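Prumero Kitchen Services, Clunstead site
Staff meeting, 2025-02-25

1. Breakfast line
Tadeo Farías explained the plating task. The arm is working in the simulated kitchen only.

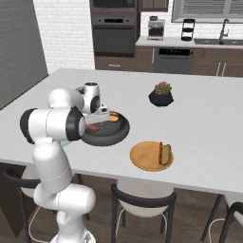
Simulation: gripper over the dark plate, bread on the wooden plate.

Philomena Horgan asked who will check the food. Tadeo: the cook on shift, always. The 11 breakfast staff keep their hours until November – this was asked two times. Training takes nine hours, paid.

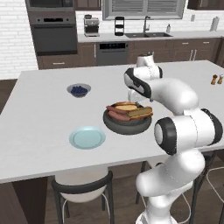
2. Next steps
Philomena sends the new shift plan to Mansilla.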